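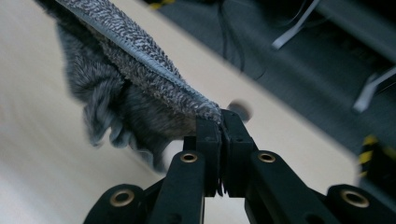 The tide gauge at Vurport had read eleven centimeters high since May. Zorica Kolev replaced the float, then the cable, then the logger. The error stayed at 11.

She reported this to Bjartur Juhl at the harbor office. He asked whether the sea could be wrong.

"The sea is the reference," she said.

He signed for a new survey. The crew leveled from the brass mark at Golob, 600 meters inland, down to the pier and back. The two runs agreed to the millimeter. The pier had not moved. The mark had not moved.

Kolev went through the old station books after dark. In one, on a page for a calm night, her predecessor Mimoza Dervishi had written a single correction — minus 11, no cause given — and initialed it. The next 500 entries carried it forward. Then it stopped, in the week Dervishi retired.

Kolev checked the time, 4:10 a.m., and read the staff by flashlight. She wrote the figure down, subtracted 11, and put her initials beside it.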